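# Rirkden Cosmetic Label Transcriptions

Release notes and data card, September revision. Maintained by the Anurham working group on product labelling. 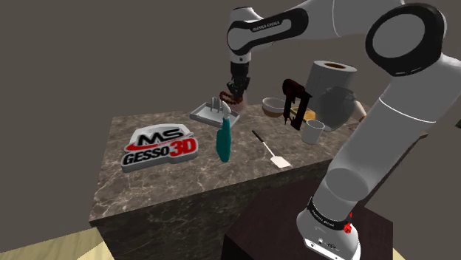
The collection contains the ingredient panels of 1,357 cosmetic products, typed out by hand and checked against the original packaging. It covers lipsticks, foundations, mascaras, face powders and nail colours. Skin care is included only where a product is also sold as makeup, as with tinted moisturisers. Perfume and hair dye are out of scope.

## Intended use

The files were prepared for people who study how cosmetics are labelled: students, consumer advisers and small makers who wish to compare their own wording with that of others. They may also be used to test software that reads or sorts ingredient names.

The collection is not a safety reference. A product's formula may change while its name and colour remain the same. Anyone with an allergy should read the label on the item in hand and speak to a pharmacist or doctor.

## Contents

| File | Holds |
|---|---|
| `products.csv` | One row per product, with category, shade name and finish |
| `ingredients.csv` | One row per ingredient, in label order |
| `may_contain.csv` | Colourants listed after "may contain" or "+/-" |
| `synonyms.csv` | Spelling variants and the preferred form |
| `CHANGES.md` | Corrections by release |

All files are UTF-8 and comma-separated. Empty fields mean that the label was silent on the point. The value `illegible` means that text was present and could not be read by either transcriber.

## How the labels were transcribed

Each panel was typed twice by different people working apart. Where the two versions differed, Hatice Kurtuluş compared both with the packaging and recorded a final reading. Spelling was kept as printed, including evident errors, and the corrected form appears only in `synonyms.csv`.

Shade names were the most frequent source of disagreement. Some are printed only on a sticker at the base of the tube, and a few products carry one name on the box and another on the item. In those cases the name on the item was used and the other was placed in the `notes` field.

## Known limits

- Roughly 300 of the products are lipsticks, so lip colour is over-represented.
- The Vekik range was typed from outer cartons only.
- In 66 rows the order of the last ingredients is uncertain, and these are marked `order_doubt`.
- Labels in languages other than English and French were left out.
- Finish ("matte", "satin", "shimmer") is the maker's own term. No attempt was made to judge it.

## Changes in this revision

The Coutinho nail colours have been moved to their own category. Müzeyyen Akyol revised the colourant codes, which had lost their leading zeros in an earlier export. Five duplicate entries were removed – all of them gift sets that repeated single items already listed. Product identifiers have not been reused.

## Corrections and contact

Corrections are welcome and should quote the product identifier, the field and the wording on the label. Please send a clear copy of the ingredient panel where possible. Umut Tatlı reviews reports before each release, and Nomvula Maluleke answers questions about permitted use.

## Terms

The transcriptions may be copied and adapted for study and teaching, provided the Rirkden collection is credited and any changes are noted. Product names remain the property of their owners. Commercial use requires written permission from Muammer Öztürkmen at the Anurham office.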